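Pitch at the Irkwood singing

The Irkwood singing has used an electronic tuner to set the key since August, and I think the practice should stop. The tuner gives concert pitch, and the tunes are then sung as printed. The printed key tells singers where the scale lies on the staff. It was never a promise of frequency.

A person keying by ear listens to the room. At ten in the morning, with 107 singers seated, the trebles can hold a high A. After dinner they can't, and a good keyer drops the tune by a tone without remark. Ming-te Lai did this at Priltgate for years, and the afternoon sessions there were as full in sound as the morning ones.

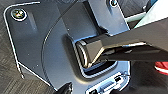
Should the tuner be kept for new keyers who are still learning?
For practice at home, it is useful. In the square it teaches them to look at a display when they should be hearing the basses.

Yee-man Lo has argued that a fixed pitch is fairer to visitors, who know what to expect. I accept that two singings in the same county may differ by a third. Visitors adjust within a verse or so — they already adjust to tempo, which varies far more.

My proposal is limited. Key the morning by ear at the next singing, keep the tuner in its case until dinner, and ask the tenors what they noticed.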